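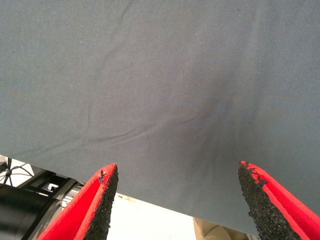

Stiden Introduces Gray Twill Cover Cloth for Laundries, Workshops and Home Storage

New fabric line from the Bratby mill replaces two earlier cover weights

Stiden, a supplier of finished household and workshop textiles, has added a gray twill cover cloth to its standard range. The cloth is intended for covering shelving, work tables, stacked linen and stored furniture. It is supplied flat, hemmed on all four sides, and can be ordered by the single piece or in packs of three.

The product is listed under the name Flasteck. It is woven and finished at the company's Bratby site, where the cutting and hemming lines were rearranged last spring to handle wider pieces. The first production run is 800 pieces.

Flasteck takes the place of two older items in the catalog, the light cover and the heavy cover. Customers who held standing orders for either item will be moved to the new cloth at their next renewal unless they ask for remaining stock. Hem width and corner construction are the same as on the heavy cover, so existing clips and tie cords can be kept in use. 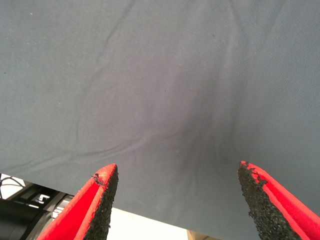 BRATBY, December – The Flasteck cover cloth is a cotton twill in a cool medium gray with a slight blue cast. The diagonal of the weave is fine and the face is matte. Pale lint shows on a cloth of this shade, and the care sheet covers brushing as well as washing.

The cloth has a soft hand and takes up folds and shallow creases when it is moved or gathered. Stiden does not apply a stiffening finish. The earlier heavy cover had one, and customers in commercial laundries reported that it made the cloth hard to fold to shelf size after the first few washes. The new cloth is meant to drape over uneven loads and to settle between them, so a shallow sag between two stacks is normal and does not indicate a fault in the weave.

"The finish was the main question during development," said Bronisława Gajewski, product manager for covers at Stiden. "A stiff cloth looks neat on a flat table, but most of our customers are covering things that are not flat. We took the finish out and adjusted the yarn so the cloth would still have enough weight to stay where it was put."

Trial pieces were used for three months at Szewczyk, a linen service that stores folded sheets and table linen on open racks. Staff there covered the racks at the end of each shift and folded the covers away in the morning. Two changes came out of the trial. The hem stitching was moved closer to the edge, and the care label was shifted from the corner to the middle of one side, where it does not interfere with clips.

Care and use

Machine wash warm with similar colors. Tumble dry on low, or line dry. Remove from the dryer while slightly damp if a flatter surface is wanted. Creases from storage can be pressed out with a medium iron on the reverse side. Do not bleach. Loose lint can be taken off with a soft clothes brush, worked along the diagonal of the weave.

Flasteck is a dust cover. It is not waterproof and is not rated for use near open flame or heating equipment. Items stored in damp rooms should be aired before they are covered.

Availability

Orders are open to trade customers now, and retail packs will follow once the first run has been delivered. Gray is the only color in this run – a natural undyed version is under review. Swatches can be requested through the Stiden sales desk at Bratby, which will also confirm piece sizes and current lead times.

About Stiden

Stiden makes and finishes plain woven goods for linen services, workshops and households. Its range includes covers, laundry sacks, table pads and pressing cloths.

Press contact: Bronisława Gajewski, Stiden, Bratby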